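Worktop clutter, toaster next to mini oven - ok or not?

pebbledash_jo
Moved into the Tetthorpe flat in April and finally sorting the kitchen properly. One decent stretch of worktop and everything lives on it. Toaster, toaster oven right up beside it, chopping board, tins and jars along the back. Tea towel folded on top of the oven becuase there's no rail. OH says it's a fire risk and ugly. I say it's fine. Thoughts? Quick ones pls, doing it tonight.

marrowfat
Towel off the oven. Now. Rest is taste.

kettle_on_96
Agree re towel. Had one go brown at the edges on ours and I'd only done cheese on toast. Stick on hook, back of a cupboard door, 2 quid from the market in Flunudcombe.

Also which side are the vents on the oven? Matters more than the towel imo.

pebbledash_jo
Vents are on the right, so yeah, facing the toaster. Towel can move, fair enough. No room to swap the two round though, tried it, door then opens into nothing useful.
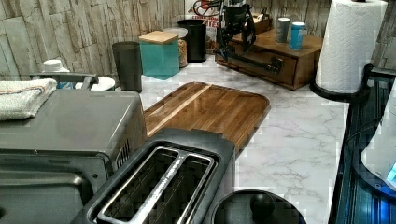
The canisters I'm keeping out whatever anyone says. Teal one with the bamboo lid was a present and I like it. Same goes for the glass jar. Board stays too, gets used every day and it's a pain dragging it out of a cupboard.

marrowfat
Canisters fine. Vents at the toaster, meh. Leave a gap, don't run both at once.

dobre_lane
Disagree with the gap thing, depends entirely on the oven. Ours wants 100 mm clear each side, says so in the booklet. Nobody reads the booklet. Read the booklet.

And does anyone need a toaster AND a toaster oven?? Clue's in the name. Bin one, get your worktop back.

kettle_on_96
Toaster oven makes rubbish toast. Takes forever, dry one side. I'd keep both every time.

dobre_lane
Ours does lovely toast. Preheat it.

kettle_on_96
Preheating for toast. Right.

osel_baker
Can we talk about the board instead. If it's the glued strip kind don't leave it flat on a stone type top straight after washing, damp gets under and it cups. Mine went like a banana. Stand it on edge till dry, then oil it. And if it's shiny all over check what the finish is before you take a knife to it, some are varnished for serving and it flakes.

pebbledash_jo
Didn't know that about the finish, will look. It is quite shiny. Been laying it flat for weeks, seems ok so far.

marrowfat
Stand it up against the tiles then, frees up space as well.

osel_baker
Not if they're the rough stone sort, wobbles about and scratches. Cheap rack. Mine holds two boards and a tray.

pebbledash_jo
They are the rough sort yes. Horrible to wipe down btw, flour gets in all the ledges. Anyone got a trick for that?

kettle_on_96
Old toothbrush, washing up liquid. Or hoover it dry first with the brush bit, quicker.

dobre_lane
Retile. Spent up to 400 doing ours with plain flat ones, best money I ever spent.

pebbledash_jo
Renting so no retiling! Toothbrush it is.

Right, plan: towel on a hook, oven shoved left as far as it'll go, rack for the board, both toasters stay. OH has been shown the thread and is claiming victory on the towel. Will dig out the booklet for teh clearance, think it's in the drawer with the takeaway menus.

dobre_lane
Told you. Booklet.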